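How to Read a Farm Lease Before You Buy the Land

When you buy a field, you usually buy whatever lease is attached to it. Many first-time buyers look at the price per acre and leave the lease for closing week. Do it first.

Start with the acres. Compare the leased acres with the deeded acres. On the Poltow parcel I bought, the deed said 142 and the lease covered less, as the creek bank and the lane were left out. Rent is paid on the lease number.
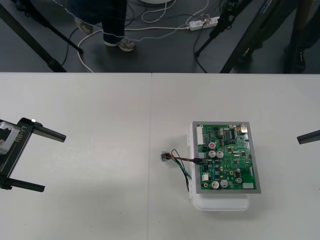

Next, find the rent clause. Cash rent is a fixed amount per acre. Crop share means you get part of the harvest and often pay part of the seed and fertilizer bill. Some leases are a mix – a low base rent plus a bonus if prices go up. Write down which one you have and when it is paid. Mine comes in 2 payments, one in March and one in December.

Then work out your return:

1. Take the yearly rent.
2. Subtract property tax, insurance and any drainage fees.
3. Divide by the full purchase price, closing costs included.

If you were quoted a return by a broker, check whether those costs were taken out. Often they were not.

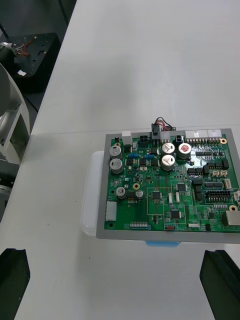 Green circuit board in its gray frame

Look at how the lease ends. In many states a farm lease renews by itself unless written notice is given by a set date. Ask the seller for copies of any notices. Abena Korletey, who went over my Makori lease, also had me check who owns the grain bins and the irrigation pump. A pump can cost $4000 to replace, so get it in writing.

Last, call the tenant. Ask what was planted, what was sprayed and which corners stay wet in spring.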